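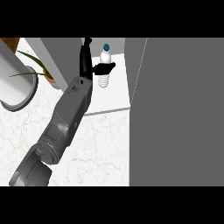
Ronaldo Batista told the trainers' meeting in Dallby that he had stopped believing in office dogs the week he started keeping a diary of one. The dog slept, mostly. People stepped over it. When he asked the staff whether it had made their work less stressful, nearly all of them said yes, and when he went back to the diary he could find only a few of them who had touched the animal at all.

Chapter 7
Dogs at Work: What Do We Know?

Batista's remark got a laugh, and it was quoted for a while afterward by people who were already on his side. It deserves a closer look than that. A diary kept by one man who has made up his mind is weak evidence. So is a happy answer given by an employee whose boss owns the dog. Most of what gets said about pets in the workplace rests on one or the other, and you should learn to tell them apart before reading any further.

The usual claim goes like this. A friendly dog in the office lowers stress, brings people together, and makes the place more pleasant for visitors. You will find it on company web pages next to the dog's name and breed. Sometimes the dog has a job title. The claim may be true. What should bother you is how rarely anyone who makes it says what they measured, or compared it with.

Take the word "stress." A person can feel calmer for the few minutes spent scratching a dog's ears and still go home just as worn out. A person can also say they feel calmer out of plain good manners. These are three different things (a short mood, a day's strain, a polite answer), and a survey with one question lumps them together.

The Gristo survey

Gristo, a mail-order firm, let employees bring dogs to work for one summer and handed out a form in August. It went to 835 people and 356 sent it back. The company newsletter reported that the staff were "overwhelmingly in favor."

Look at who answered. Fewer than half of the forms came back. Dog owners had a good reason to fill theirs in, as they wanted the policy kept. People who disliked dogs may have feared being named. People with allergies had in some cases moved to another floor, and the form was handed out only on the floors where dogs were allowed. Nothing in the newsletter mentions this. It comes from a note at the back of the full report, which few people seem to have asked for.

The form also had no question about the dogs. This is common. A workplace scheme is set up for the sake of the humans, and the dog's comfort is taken as given if it doesn't bark or bite. But a quiet dog isn't always a relaxed one. Lip licking, yawning, turning the head away, and lying with the body tucked in can all be signs that a dog would like to be left alone. They can also mean that it is tired, or that somebody nearby is eating. You need to watch the same dog over time, at home as well as at work, before you can say much.

The case of Miranda

Miranda was a young spaniel who came to work at Sturelance, a small accounting office, with her owner. She was by all reports a great success. Clients asked for her. After 2 months she began to hide under a desk in the afternoons, and the office decided she was "getting lazy." Her owner disagreed and started leaving her at home on alternate days. The hiding stopped.

It is tempting to treat this as proof that the office was too much for her. Be careful. She was also growing up, the weather had cooled, and a noisy copier had been taken out that same month. The owner's choice was sensible all the same. It cost little and could be undone. But a sensible choice and a tested explanation are different things, and this book will try to keep them separate.

What this chapter covers

We begin with the human side: how moods are measured, why short visits with a dog may give different results from sharing a room with one all day, and what happens to the findings when people who dislike dogs are counted properly. We then turn to the animals, with a section on reading body language and another on rest. A dog on a leash beside a desk has fewer choices than it seems to, and a place to retreat to matters more than a bowl with its name on it.

The last part deals with policy. Many written rules for office dogs ask only about shots, house training, and insurance. We will compare several and ask what each one leaves out.

Before you start

Spend 30 minutes watching one dog that you don't own, in a place where it is used to being. Write down only what it does. Leave out "happy," "bored," "loyal," and every other word of that sort. Keep the notes, because you will need them for the exercise on page two of the next section, where you will be asked to swap them with a classmate and see how much of the dog is left.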